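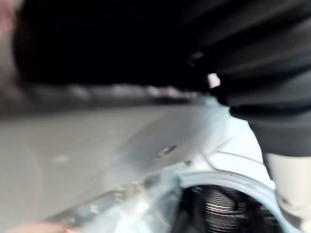

*Fig. 4a. Dark fabric, folds on the right.*

## 4. Button box and trigger check (behavioral room + scanner)

Rev. 2018-03-31, A. Sharifi. Replaces the old sheet taped inside the Wickramasinghe room door. Take that one down if it's still up.

Do all of section 4 before the participant comes in. Sections 1 to 3 (login, screening form, consent) should be done already. If the screening form isn't signed, stop, go back.

### 4.1 Connect the box

1. Presentation PC off. Off, not asleep.
2. Plug the Rinetti box into the rear USB port marked R. The front ports go through a hub and the hub adds jitter.
3. Run the gray trigger cable from the box to the scanner patch panel, socket 2. For behavioral sessions leave it coiled on the hook.
4. Power on the PC, wait for the desktop, then start Brallar. Box light goes green.
5. Light stays amber? Quit Brallar, unplug the box, plug back in, start again. Still amber, see 4.5.

> **Note:** Brallar reads the device list once, at launch. Plugging in the box afterwards does nothing and there is no error message.

### 4.2 Load the task

1. File > Open > `Mellwood_task` > pick the scanner or the desk version. They look the same on screen. Check the title bar.
2. Enter the participant code. No initials, no birthdays.
3. Set the run number. It does NOT go up by itself after a crash.
4. Check display time: 500 ms per picture for the main runs. Practice is slower and has its own setting, leave it.
5. Button mapping: left index = "yes", right index = "no" for odd codes. Even codes get the reverse. Brallar works it out from the code, but look at the instruction screen and make sure that it matches.

> **Caution:** don't edit the condition file from inside Brallar. It saves on close without asking and you lose the original order. Copy it to your own folder first, edit the copy.
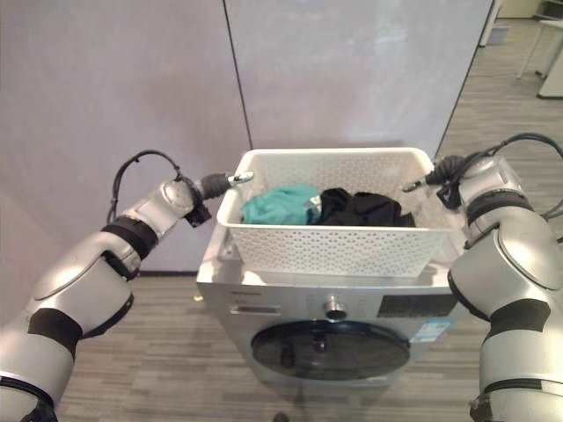

*Fig. 4b. Washing machine, basket, two robotic arms.*

### 4.3 Test presses

1. Open Tools > Response monitor.
2. Press left, right, left, right. Slow. Each press should give one line.
3. Two lines for one press = bounce. Set the debounce filter to "short" and repeat the step.
4. Hold a button down and count to 3. Should still be one line, with a release time at the end.
5. Close the monitor before you start a run — it eats memory and the first few pictures come up late.

Participants with small hands: use the narrow grip, bottom drawer. Same buttons, same cable.

### 4.4 Trigger check (scanner only)

1. Ask the operator for a short test sequence. Have them say when it starts.
2. Brallar should move from "Waiting" to the fixation cross on the first pulse.
3. Let it run a bit and watch the pulse counter. It should climb steadily, no skips.
4. Stop the test. Reset the counter to zero. Easy to forget, and then every onset in the log is off.
5. Set back to "Waiting". Tell the operator you're ready.

> **Caution:** the number 5 key on the keyboard is also read as a pulse. Keep stuff off the keyboard. If the run starts on its own, abort and reload, don't try to carry on with it.

If the scanner aborts mid-run, press Esc twice, write the last picture number on the session sheet, restart the whole run with a new run number. Do not resume halfway. Partial runs get dropped at analysis anyway and the two files overwrite eachother.

### 4.5 Trouble

| What you see | Try |
|---|---|
| Amber light after restart | Swap to the spare USB cable, then the spare box |
| Presses logged, no times | Clock service off. Restart PC |
| Counter skips | Reseat trigger cable at the panel, both ends |
| "Log full" | Move old logs to the server. Limit is 3,389 lines |
| Picture late on every trial | Second monitor still on. Turn mirroring off |

Spare box is on the shelf in the Wickramasinghe room. The one with red tape has a dead right button, returned in October and came back the same, so don't take it.

Not listed? Call Shahram Fallahi before swapping any hardware on the scanner side. Write down what was on the screen, exact words if you can.

### 4.6 Before you bring the participant in

- Counter at zero
- Correct version in the title bar
- Run number right
- Response monitor closed
- Session sheet on the clipboard with teh code filled in

Then section 5, instructions and practice block.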